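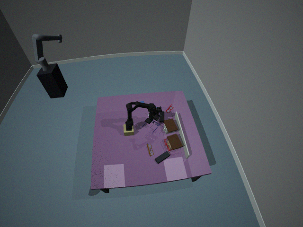 Figure 2. Rendered view of a robot arm on a table.

4.2 What families do with the fifth day

The case for the four-day school week is usually made in the language of savings. Buses sit still, boilers are turned down, and substitute teachers stay home. In the four districts we studied, the savings were real and small. Dinico, the largest, put most of its share into the transportation budget, where it was eaten by the price of diesel before the school year ended. The more interesting question is where the children went.

We mailed the household survey in September, when the new calendar was still new enough for people to have strong feelings about it. Usable replies came from 3423 households. Response was best in Villa, where the change had passed the school board by a single vote and a good many residents were still waiting for someone to ask their opinion. It was poorest in Kimow, which has run a four-day week for so long that several parents wrote in the margin to ask what the other option was.

The board resolutions in all four districts describe the free day as time for "enrichment." We took the word seriously and gave it a box on the form. Few households ticked it. Much more common were sibling care, paid work for older teenagers, medical and dental appointments, and a category we had labeled "unstructured time at home," which one parent crossed out and replaced with "video games." We have kept our label.

Appointments deserve more attention than they get. Before the change, a trip to the orthodontist from Storkon cost a student most of a school day, the nearest practice being on the far side of a mountain pass. Attendance clerks in Storkon told us that midweek absences fell once families could book on the day off. The district has reported this as a gain in student engagement. It may be one, although a student whose braces are tightened on a Friday has not obviously become more engaged with algebra.

Child care is the harder story. Parents of children under ten were the least happy group in every district except Kimow, and their complaints had little to do with teaching. A full day of paid care, bought every week, costs money that the school used to spend for them. The savings on the district's books and the new costs on the family's do not appear in the same document, and we found no board packet that tried to put them side by side. Among respondents who paid for Friday care, the median yearly cost was 2000 dollars. The median saving for the district, spread over enrolled students, was smaller than that by a wide margin. We leave the subtraction to the boards.

Test scores, which most readers will have skipped ahead to find, moved very little. Dinico and Villa showed slight declines in reading, Storkon a slight rise in math, and Kimow nothing at all, as is its habit. With only four districts we would not defend any of these differences before a skeptical audience, and we suspect that the people who quote them at public meetings have not been facing one.

Teachers liked the calendar. This was the clearest result in the study and the least surprising. Vacancies in Dinico dropped in the first hiring season after the change, and principals there credit the schedule. The gain may not last. Once neighboring districts offer the same three-day weekend – and two of Dinico's neighbors were drafting proposals while we were in the field – it stops being a reason to choose one over another, and everyone is back to competing on salary, with one fewer day to do it in.

Section 4.3 takes up the effect on school meals.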